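Search this site
Search
Courses > Hardware Workshop > Student Projects > Old Desktop Teardown

What's Inside an Office PC? My Teardown Project

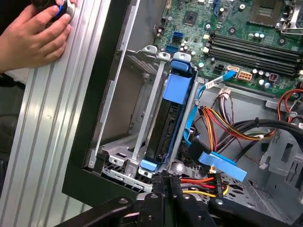 Fig. 1. The open case, with the hard drive in its carrier and the blue SATA cable running to the motherboard.

So I picked the old desktop for my project, mostly because I've been using computers my whole life and had never once looked inside one! The workshop had a stack of retired office machines in the Purach storage room, and Deividas Kazlauskienė (our instructor) let me choose. I called mine Pundier because every machine needs a name on the parts log, and that was the first thing I came up with.

My plan was simple enough – learn what the main parts are, figure out how they connect, and write it all down clearly enough that another beginner could follow along. I gave myself 10 sessions in October and used seven of them, which left time for this report.

The motherboard is what I spent the most time on. The processor socket is empty in Fig. 1, so you get a good look at the grid of contacts and the metal lever next to it. Please don't touch those contacts! Deividas told me that more than once. The four long black slots are for memory, and I had them mixed up with expansion slots in my first draft (oops).

My favorite part is the hard drive carrier. It's black and blue plastic, and the drive stands on its edge inside a gray metal cage. The blue tab on top is the release. I expected a bunch of tiny screws, so that was a nice surprise, and I ended up writing a whole page of notes on it.

Cables were harder. SATA is pretty friendly once you know the shape of the plug, and the ports on this board are blue too, so they're easy to find. The black power header has a lot more pins and I went slowly there. I labeled both ends of every cable with masking tape before unplugging anything – it took me most of a session, but I'd do it again.

My parts log came out at 80 lines, including notes and a few crossed-out guesses. Next term I want to try the second machine in the stack and compare how the drives are mounted. The log is in the blue binder by the door if anyone wants to borrow it.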